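Community Lunch and Table Skills Program, Paredes Hall
Progress report, covering spring through August

Hi Dayana,

You asked me to keep this one shorter than the last one and I'm going to try, but a lot has happened and I type the way I talk, so get yourself a coffee. The quick version is that the lunches are running, the classes are finally running too, the money is mostly where we said it would be, and the walk-in cooler is still the bane of my life.

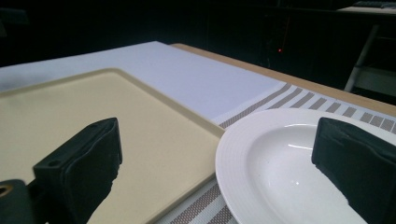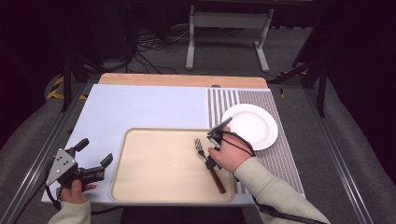
Let's start with the lunches, as that's what most of your grant pays for. We served 1116 meals in this period. I'm really happy with that number! When we wrote the application we promised you a thousand, and I remember Damián looking at me across the desk like I'd lost my mind. The first few weeks were slow (rain, a broken front door, a flyer with the wrong start time on it, which was my fault) and then word got around at the two apartment buildings on the corner and we went from half a room to pulling extra chairs out of the closet.

Most of the people who come are over 60 and live alone. We also get a handful of younger parents with toddlers, which I didn't plan for at all. The toddlers have changed the mood of the place, mostly for the better, although it's a lot louder and we go through napkins like you wouldn't believe. I've put booster seats on the wish list at the end of this report.

The food itself is Leandro Tapia's department. He's been cooking out of the hall kitchen since the start and he has it down to a two-week menu that repeats with small changes depending on what the produce market lets us have cheap. The lentil stew is the big hit. The baked fish was not, and we dropped it after the second try. He also wants me to tell you that the grant-funded oven is the best thing that ever happened to him, and that it takes half as long to heat up as the old one did.

Now the classes. These were supposed to begin in the first month and they didn't, and I'd like to be straight with you about why. We had the curriculum, we had the room, and then our first instructor took a full-time job across town two days before we opened. I can't blame her. It took me until early summer to find Dardo Valdebenito, who used to teach home economics and was bored out of his mind in retirement. Since he came on we've run three rounds of the six-session course, with 22 people signed up overall. Seventeen finished. Two of the ones who didn't had surgery and plan to come back in the fall, so I'm counting them as paused in my head even though the form only has "completed" and "withdrew" on it. Could we maybe add a box for that?

The course covers shopping on a small budget, knife safety, cooking for one without eating the same thing all week, reading a label when the print is tiny, and setting a nice table for yourself. That last one came from the participants. We did a sign-up survey and several people wrote that they'd stopped sitting down to eat after a husband or wife died, and were having supper standing at the counter. Dardo built a whole session around it. People bring something from home, a dish or a cloth or whatever they like, and then they eat what they cooked, at a proper table, with company. I sat in on one and had to go stand in the hallway for a minute.

Attendance at the sessions is good in the mornings and bad in the late afternoon. We tried a 4:30 slot because two people asked for it, and those two people were the only ones who came. We've gone back to 10 and we're adding one Saturday class in the fall for folks who still work.

Rides are our weak spot. The grant has a line for transportation and we've barely touched it, because the van company we'd budgeted for raised its minimum to groups of eight and we almost never have eight people going the same direction at the same time. Leandro Huenchumán (yes, two Leandros, it causes exactly the confusion you'd imagine) has been driving people in his own car and putting in for gas. It works but it isn't a plan. What I'd like to do, with your okay, is move the unused van money into a mileage fund so we can pay three or four drivers fairly. He's already asked around at church and has names. I've attached the revised budget page with that change marked, so you can see it before you say yes or no.

On to the cooler. You paid for the repair in the spring, the repair lasted until the first hot week, and then it quit overnight and we lost a delivery of chicken and most of the dairy. The repair people came back without charging us, which was decent of them, and replaced a fan. It's been fine since, but the technician told me plainly that the unit is old and he wouldn't put more money into it. I've got two quotes for a replacement. I'm not asking for anything yet, I just don't want it to land on your desk as a surprise later.

Spending is at 56 percent of the full award, a little behind where we'd planned to be at this point. Nearly all of that gap is the late start on classes and the van. Food costs ran higher than budget in the first stretch, then came down once Leandro T. stopped buying eggs by the dozen and found a farm that sells them by the flat. Receipts are in the shared folder, sorted by month. If you find one for a garden hose, it's ours, we needed it to clean out the bins.

A few things I'd do differently. I'd have a backup instructor lined up before printing anything with a date on it. I'd ask about stairs earlier, too. We lost one participant who couldn't manage the back steps and didn't want to say so, and I only found out from her neighbor. We use the side entrance for everyone now and she's been back for lunch, but she missed her course and I feel bad about it.

For the next period we're planning on the same lunch schedule, two more rounds of Dardo's class plus the Saturday one, and a recipe booklet. The booklet is going to be very plain, stapled, in large type, with recipes from the people in the class in their own words. Some of them are three lines long and one of them is four pages. Damián is typing them up and has been told not to fix anything except the oven temperatures.

Wish list, since you always ask: booster seats, a second coat rack, more large-handled peelers for people with arthritis (the ones we have are fought over), and a decent bulletin board for the front hall.

Come and have lunch with us if you're out this way, we eat at noon. Stew is the first and third week of the month. Call me about the mileage thing when you've had a chance to look at the budget page, mornings are best, before the kitchen gets noisy.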